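车兵残局里的“卢塞纳架桥”，按步骤记一遍（1/8）
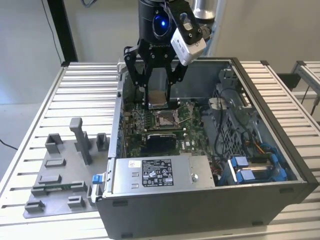 Reinholz 回复：先写清前提吧，强方王不在升变格前面的话，整套手法都不成立。

2/8 前提补上。强方：王在升变格，兵在第七横线，车一枚。弱方：车一枚，王被切在至少隔一条直线之外。边兵不适用，另有一套走法。

3/8 基准局面：白王 d8，白兵 d7，白车 f1；黑王 g7，黑车 c2。白先。黑王被 f 线切断，白王暂时出不来，c 线由黑车控制。

4/8 第一步 Rf4，车上第四横线。直接 Ke7 也能走，但黑方 Re2+ 之后可以一路将军，白王走到 d6 又被 Rd2+ 赶回，没有进展。

5/8 Rf4 之后黑方等着，例如 Rc1。接 Ke7 Re1+，Kd6 Rd1+，Ke6 Re1+，Kd5 Rd1+，此时 Rd4，车垫在王前，兵下一步升变。第四横线的作用就在这一步。

6/8 Tudico 问车上第五横线行不行。部分局面可以，但变化更多，要逐个核对黑王的位置。练习阶段建议固定用第四横线。

7/8 我在 Arotwood 题库里筛了 525 个车兵残局，按上面的前提过滤，剩 23 个可直接套用。其余多数是强方王还没到位，或者弱方已经守成菲利多尔。所以两种局面要一起学，先判断属于哪一种，再动手。

8/8 练法：对引擎走强方，每方每局 2 分钟，不加秒，起始局面左右镜像各走一遍。走错就从 Rf4 那一步重来，不必从头摆。中兵熟了再换成马线兵，注意王靠边的一侧只剩一条直线。菲利多尔防守周四另开一串。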